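Course Handout 6: Comparing Hand-Held Grippers for Demonstration Recording
Wodville Robotics Lab Sequence
Posted 10/21/24 by the course staff
14 shares | 3 comments

6.1 Scope

This handout covers the bench and room trials for the hand-held gripper unit. You will compare two finger sets, Fluvlow and Mudaliar, on the same hand-held body, and then decide which one you want mounted on the arm for the Plultden assignment. The arm itself is not used until the next unit. Read sections 6.2 through 6.4 before your slot and bring the log sheet from the course folder.

The terms are the ones from Handout 5. "Aperture" is the gap between the finger pads at the midpoint of the pad. "Pose" is the position and orientation of the gripper body as recovered from its markers. "Dropout" is any stretch of a recording in which pose could not be recovered.

6.2 What differs between the finger sets

Both sets are printed in the same flexible material and bolt onto the same carriage. The Fluvlow fingers have a deeper curve and a softer tip. They wrap around round objects well and tend to fold under when pressed against a flat surface. The Mudaliar fingers are straighter, with a stiffer spine, and hold their shape when sliding under a thin edge. They put more load on a narrow part of the pad, so light objects with slick sides can rotate in the grasp.

Neither set has a force sensor. Any statement you make about grip force has to come from the spring scale test in 6.3, and the report should say so.

The carriage friction changes with wear. Cycle the trigger fully open and closed before each block and watch the aperture readout. If the closed reading moves between cycles, re-zero it. If it still moves, swap the body and note the swap in the log.

6.3 Bench test

Clamp the gripper body to the bench fixture with the fingers horizontal. Close on the padded block, hook the spring scale to the eyelet, and pull straight back at a slow, even rate. Record the reading at first slip, not the peak. Repeat until you have 23 pulls per finger set. Discard a pull only if the hook came off or the clamp moved - a low reading is not a reason to discard.

Plot the readings in the order they were taken before you compute anything. A downward slope usually means the pads are picking up dust from the block. Wipe both pads with a dry cloth and rerun the set.

6.4 Room trials

Room trials are done with one gripper in each hand. The operator approaches the table, performs the listed task, releases, and backs off to the start position. Use the same table, the same chairs, and the same starting layout for both finger sets. Small tabletop items such as a folder, a lamp, and potted plants are good choices. They differ in height and stiffness, and a flat item exposes the folding problem described in 6.2.

Two conditions matter more than the choice of object. First, the marker faces have to stay in view of the head camera for most of the task. Wrist roll is the usual cause of dropout, and it is worse on the side carrying any extra attachment. Second, both grippers should be in view before the approach starts, held forward of the body, with the fingers pointing toward the work.
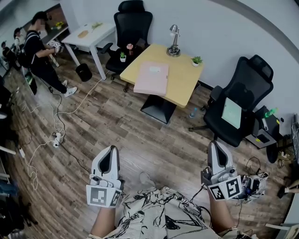
6.5 Procedure for each run

1. Start the recording and hold both grippers still until the pose trace is flat.
2. Open and close each gripper once. These two events are used to line up the aperture signal with the video.
3. Walk to the table at a normal pace. Step over floor cables, and do not let a gripper cable drag across them.
4. Perform the task. If an object is dropped, leave it, finish the motion, and mark the run as failed. Do not restart.
5. Back off to the start position, hold still again, and stop the recording.
6. Reset the layout from the reference sheet before the next run.

Operators switch after each block. An operator who has practiced with one finger set will look better on it, so half of the section starts with Fluvlow and half with Mudaliar.

6.6 Processing

Run the pose script with the default settings first. It writes one row per video frame and flags rows with no usable marker. Interpolate across gaps of up to 14 rows. Longer gaps count as dropout and stay empty. Last June's section filled long gaps with a spline and reported smooth paths that passed through the tabletop.

Report success rate, dropout fraction, and median task time for each finger set. Give the left and right grippers separately. The pooled data from all sections came to 215 usable runs last term, enough to separate the two sets on flat objects but not on round ones.

6.7 What to hand in

Hand in the log sheet, the slip plot, the table from 6.6, and one page stating which finger set you would mount for Plultden and on what evidence. State the failures by type: missed grasp, slip, rotation in grasp, tracking loss. A tracking loss is not a grasp failure, and the two should not share a column.

Comments (3)

gripnotes: Does the re-zero in 6.2 have to be logged each time, or only when the body is swapped?

course staff: Log both. Use the remarks column for a re-zero.

tk_section2: The script flags rows as unusable when only one marker face is visible, even if the pose looks fine. Lowering the face threshold in the config fixed it for our left gripper. The right one still drops out on wrist roll.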